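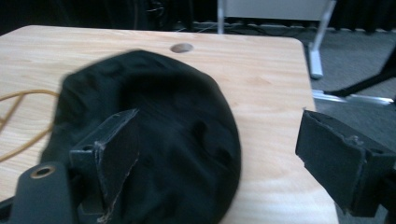 Building the Tritau hand gripper: notes for the second evening

Bring the fingers you printed last time, even the ugly ones. Ugly grips fine.

1. Pads. Glue the pad to the finger and clamp it overnight. Thirty minutes is what the tube says, and the tube has never had to hold on to a hammer. Pads wear at the edges first. Scuffing is cosmetic; replace a pad once it starts peeling away from the finger.

2. Cloth. Everyone wants to start with a screwdriver. Start with cloth. A soft black heap has no handle, no obvious top and very little for the camera to get hold of, so it will show up a bad grip sooner than any tool will. Open the fingers wider than looks sensible, come down on either side, then close slowly. If you catch only the top fold, you're too high.

3. Speed. Move like you're carrying soup. Blurred footage is no use to the Yule script, and it will throw out the whole take over one flick of the wrist.

4. Cables. Keep them out of the grasp. The gripper can't tell a cable from a sleeve and will pull either one with equal confidence.

5. Servo. Set the closing limit to 815 before you power up. Riaan Modise left his at 4000 and would like his finger brackets back in one piece. Spares are in drawer 262, under the Stuvo manual.

Before next time: ten clean grasps on cloth, saved under your own name.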